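Home | Features | Money | Travel | Letters | Subscribe

The Guest Room Economy
What it costs a small town when every spare bed is for rent

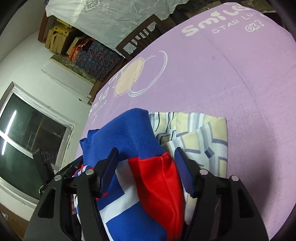 Three years ago the town of Murkent had one motel, and it closed for the winter. Anyone who came to see family in January slept on a couch. Today the town has 395 listed guest rooms, most of them in houses where somebody still lives, and the motel is a tire shop.

The change started with the Gelleck trail, which opened in May and brought hikers in numbers the town had not planned for. The motel filled up on the first weekend. People knocked on doors along Chávez Street and asked if they could pitch a tent in the yard. A few homeowners let them in and charged for it, and by the end of summer there were hand-lettered signs on half the block.

Renting a room looks simple from the outside. The bed is already there and so is the bathroom. What surprises most new hosts is the laundry. A room that turns over every night needs at least two full sets of bedding, and a household washer built for a family of four is not made to run all day. One couple went through two machines before they gave in and started driving their sheets to Tultow, where there is a laundromat with big dryers and a parking lot.

The second surprise is water. Murkent bills by the tier, and a house with guests moves up a tier fast. Hosts who set their price in the spring often found by fall that they were making less than they thought. One woman who keeps careful books said she cleared a little over $1,000 in her first season, after soap, towels, a new mattress and the water bill. She spent it on the roof.

Not everyone likes the arrangement. Parking is tight on the older streets, and hikers leave early, with car doors slamming before sunrise. The town now asks hosts to register and to keep a working smoke alarm in each rented room. There is a small fee. Some hosts pay it and some do not, and so far the town has sent letters and done little else.

Long-term renters have had the hardest time. A room that once went to a teacher or a line cook by the month can bring in more by the night from spring to October. The school has lost staff over it. The diner closes on two weekdays now for want of a cook - the owner says she could fill the job tomorrow if there were a place for the person to live.

A few hosts have split the difference. They rent by the night in the warm months and by the month in winter, at a price a local worker can manage. It means moving out every spring, which is hard on the tenant, but the rooms do not sit cold. Others have gone back to having a spare room. They say they missed having a place for the grandchildren to sleep, or a door they could close on the ironing.

The trail association expects more hikers this year. The laundromat in Tultow has ordered new dryers.

Last updated: 2019-04-07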